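Teaching a Robot Arm to Fold Laundry: Tips for Guiding by Hand and by Remote
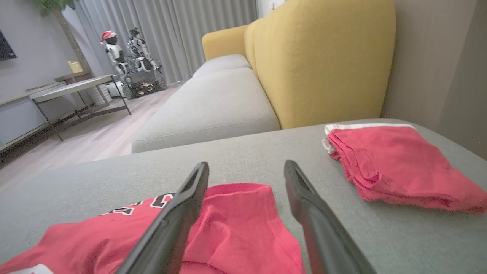

Jersey laid out loosely on the gray chaise, folded red piece beside it, gripper open.

I've been at this for most of the winter now and I still get a silly grin every time the arm picks up a shirt by itself! These are my working notes for anyone who wants to show a robot how to handle clothes at home. You don't need to write code for most of it. You do need patience, a sofa or table you can give up for the evening, and a good pile of laundry.

Choosing the clothes

Start with something thick and plain. Towels are best, then sweatshirts, then T-shirts, and leave slippery sports jerseys until you're comfortable with the controls. A jersey slides around, bunches up where you didn't ask it to, and hides its own hem (great fun later on, maddening on the first night).

Pick a color that stands out from what's underneath. Red on gray works beautifully. I lost a whole evening to a gray towel on a gray cushion – I could hardly tell where the edge was on the screen, and the arm did no better with it afterward.

Empty the pockets. Close zippers. Drawstrings get tied in a bow or pulled out altogether.

Guiding by hand

If your arm has a free-drive mode, where the joints go soft and you can push it about, use that for your first sessions. Hold it just behind the wrist with one hand and steady the elbow with the other. Keep your fingers off the gripper itself. It's tempting to steer from the tips, but you'll be blocking the wrist camera, and a recording full of your knuckles isn't much use.

Move at the speed you'd use to ice a cake. Most people rush the reach and then slow way down at the cloth, so the playback has a lurch in the middle. Try counting under your breath until the pace feels even.

Darragh Sheehan, who got me started on all this, tapes a little loop of ribbon to the forearm so he has something to pull that isn't metal. I copied him the same day. Use painter's tape and it peels off clean.

Guiding by remote

Remote control takes longer to learn and it's so worth it! Your hands stay out of the picture, and you can do many more rounds before your shoulders complain. My controller is an old Bestix with a trigger for the gripper. A small leader arm that you move with your own hand is nicer still if you can borrow one.

Sit where you can see the clothes directly for the first few rounds, then turn your chair and work only from the wrist camera view. It feels like threading a needle through a keyhole to begin with. Stay with it, though. The camera view is what the arm will have to go on when you let go, so if you can't find the sleeve on the screen, move the camera or move the sleeve.

Set the trigger so that a half squeeze is a half close. The all-or-nothing setting pinches too hard and drags the fabric along.

Picking up cloth

Come down with the fingers open and angled, one on each side of a raised fold. If there isn't a fold, make one first with a small sideways nudge. Flat cloth is really hard to grab.

Touch, pause for a breath, close, pause again, lift. Those two pauses made more difference to me than any setting I changed.

Lift a few inches straight up before you go sideways. If you go sideways first, the whole garment comes along for the ride, and the cushion cover too.

When a grab misses, don't stop the recording. Back up a little, open, and try again. I used to delete all of those and Sigrún Hauksdóttir talked me out of it. She keeps any round where the miss is followed by a clean recovery, and her arm copes with a bad grab far better than mine did.

How many rounds?

I did 60 rounds with one towel before trying it on its own, and kept 39 of them. The rest had the phone ringing, a bumped cable or me going the wrong way around the collar. For T-shirts I needed a lot more. Giltavside, the little hobby club I belong to, has a shared folder with up to 3,000 clips in it by now, from everybody's living rooms, and mixing in a few of those helped mine along with shirts it hadn't met.

Change something small each time. Turn the shirt a quarter. Scrunch it differently. Put the folded pile on the left for a change, open the curtains, switch on the other lamp. If every round starts exactly alike, you'll end up with an arm that folds one shirt in one spot at one time of day.

Twelve rounds, then a break. I mean it! By the thirteenth I start cutting corners, and the arm picks up my bad habits as happily as my good ones.

Looking after the gripper

Wipe the inner faces of the fingers with a barely damp cloth before each session. Lint builds up and the grip gets slick. If yours have rubber pads, a swipe of rubbing alcohol on a cotton ball freshens them, but check the maker's sheet first. I use Grandel microfiber cloths, though an old T-shirt scrap does just as well.

Look over the fingertips for rough spots. One tiny burr pulled a thread across the whole front of my favorite shirt. A few strokes with a fine nail file took care of it.

Keep the stop button within reach of your free hand, on the same side every time. Pets and small children in another room, please, and tie back long hair.

Naming your recordings

Garment first, then color, then the date, then a letter. Add "miss" for the ones with a recovery in them. I write the same thing on an index card with anything odd about that round, and the cards have saved me more than once when the file names got muddled.

Next on my list is socks. If you've managed to teach an arm to match a pair, write in and tell me how you hold the first one while you look for the second – I'd love to know.

Page last updated 30 March 2020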